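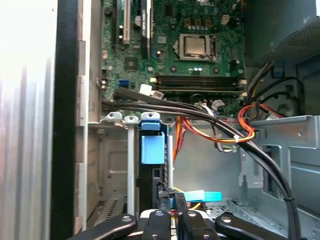
The Paterson fight night: wait for the card

Another month, another boxing show built around somebody who is famous for something else. Struan Geddes, who most of you know from the breakfast show and a single that got played a lot two summers ago, says he will make his boxing debut at the Paterson Hall on 13th February. Four rounds, three minutes each, headgear off. The opponent was listed as "to be confirmed" when the posters went up in January and is still listed that way now.

I have nothing against radio hosts getting hit. People pay to see stranger things, and Geddes has been training for 14 weeks by his own count, which is longer than some of the men I've watched lose at that hall. What bothers me is how the thing is being sold. The promoter, Zarnano, calls it a "championship evening." There is one title on the bill, the Ilitz Belt, and as far as I can tell it was made up for the occasion. I asked who sanctions it and was sent a link to the ticket page.

Then there's the size of the crowd. Zarnano says it expects 2,000. I've been going to the Paterson since they still had the wooden bleachers, and I have never seen it hold that many without the fire doors becoming a talking point. Ringside seats are $197, and that gets you a folding chair and a drink voucher.

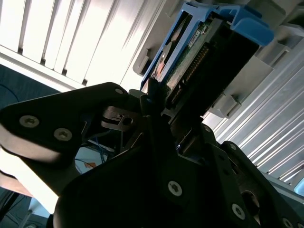

The undercard is better than the main event, as usual. Gregor Haldane is back at middleweight after 10 months out with a bad hand. He's 31, he jabs like he means it, and he should have had the decision in his last fight – I had him up by two rounds and so did most of my row. He's on third, before the TV people arrive, against a southpaw from the Purkomau gym whose record I couldn't find anywhere. Maybe he's good. Purkomau has sent us decent fighters before and it has also sent us a guy who quit on his stool after the first.

I put it to Haldane that he ought to be higher on the bill. He shrugged and said he gets paid the same either way. I'm told the purse for the Geddes fight is a good deal bigger, though Zarnano won't give a number, and it won't say whether the bout counts as a pro fight or an exhibition. That matters. If it's an exhibition there may be no judges and no result, and the people in the $197 seats should know that before they hand over a card number.

My advice is to hold off until an opponent is named. If you do go, get there early for Haldane.

Doors and running order will be in the next issue if Zarnano sends them.

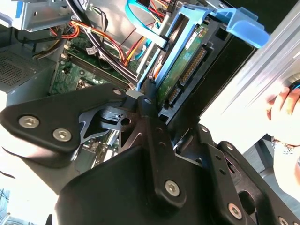 Inside a desktop computer case, with a blue drive caddy.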